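Berkhamの把持プランナをキッチン台で動かすまでのメモ

更新 7/29/24 / Noel Lacson

急ぎなので要点だけ。ドライバとキャリブは済んでる前提。まだの人は先にBulumのセットアップ手順へ。

1. 衝突シーンの読み込み
カウンター面は平面1枚で固定。箱や皿は点群からボックス近似。倒れた箱は高さが変わるので、登録済みモデルを使わず毎回推定しなおす。
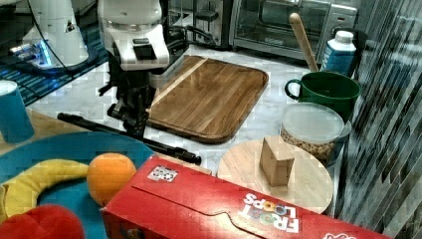

マージンは初期値だと大きすぎ。狭い所で経路が出ない。collision_marginを半分に落として再起動。再起動しないと反映されないので注意。ここで223エラーが出たらTFの名前違い。

2. 手首カメラの確認
Magbanuaのビューアで手首側トピックを開く。露出は固定、自動だと木目でマスクがちらつくく。深度は光沢のある金属で穴があきやすい。穴埋めフィルタはON。
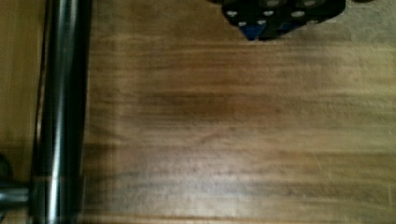 図2 手首カメラの画像。木の面と、左に縦の金属の棒

マスクが棒と木目をまたいでたら閾値を上げる。点数は1,520で打ち切り。増やしても遅くなるだけだった。

3. 引き出しタスク
取っ手の姿勢は前面の法線から出す。アプローチは上から、引きは直線拘束。プランナのseedは73で固定しとくと再現とりやすい。

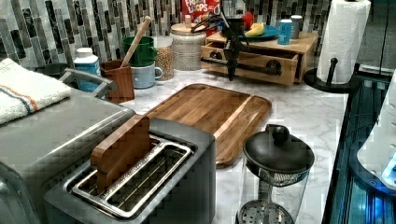 写真:Renato Dimaculangan/Lurirano

引きの途中で止まる場合、たいてい力の上限。pull_force_limitを少しづつ上げる。一気に上げないこと。透明な容器は深度が抜けるので、手動でボックスを追加。

ログは742番ポートに流れる。つながらない時はファイアウォール確認。把持の評価スクリプトは8月に追記予定。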